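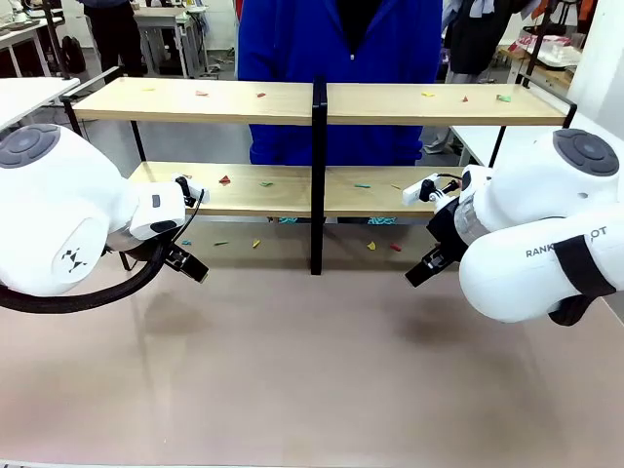

The Patient Art of Dusting a Shelf

9 July 2026

4 comments | 70 shares

If you have ever been handed a cloth as a child and told to do the shelves, you may remember how little explaining came with it. You just went at it, and sooner or later somebody's aunt told you that you'd missed a bit. Hae-won Sun thinks about that a good deal these days. She runs the household tasks group at Cevgate, and she has spent most of June teaching a pair of robot arms to dust.

Teaching is her word, and I like it, though what goes on is closer to collecting. An operator guides the arms through the job from start to finish, the cameras and the joints record everything, and the whole run is saved as one example. Then the shelf is messed up again and off they go. The group wants 100 good ones of this task before Bit-na Do, who does the training, will so much as look at them.

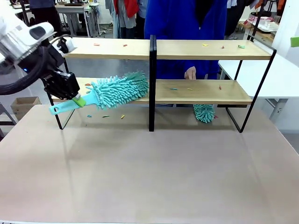

A teal duster at work on the lower board.

"People ask me why we can't just film one perfect run," Sun told me over a paper cup of barley tea. "But if it only ever sees one mess, it learns one mess." So the little bright scraps go down somewhere different every time — on the top board, on the lower one, on the table underneath — and whoever resets them tries hard not to fall into a pattern, a thing much more difficult than it sounds!

Percy Echeverri came over from Bistau, where he drove cranes, and he has the lightest touch of anyone in the group. He let me try the controls for one run, and I am sorry to say I went after a single yellow scrap as though it owed me money. Mine was marked as a reject, very kindly.
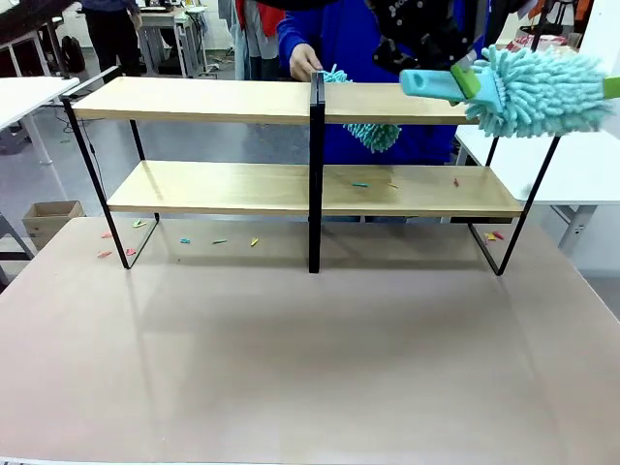 What I hadn't expected was how much talk there would be about manners. Should the arm start at the top and work down, as my grandmother insisted? Should it go back for a piece it missed, or finish the board first? Echeverri goes back. Ha-rang Na finishes the board. Both kinds of run are kept for now, with a note of who was driving, and Do is still deciding whether the mixture will help the system or simply confuse it.

Mistakes are a subject of their own. Sun keeps a run in which the operator bumps something and then puts it right, and she throws out the ones where the operator freezes and waits. A machine working in a real living room will bump things, she says, and she would like it to have seen someone recover.
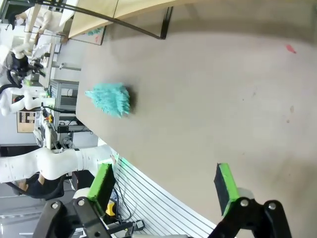
By the middle of the afternoon I had stopped noticing the arms and started watching the people. It's tiring work, all small movements and close attention, and 2 operators trade places whenever one of them begins to hurry. Bok-nam Yang checks the saved runs at a desk with her shoes off, and calls out across the room when she wants one done over.

Next on the list is the same task with a taller shelf, and after that, folding towels, a job Na is already dreading.

100 likes | Share this story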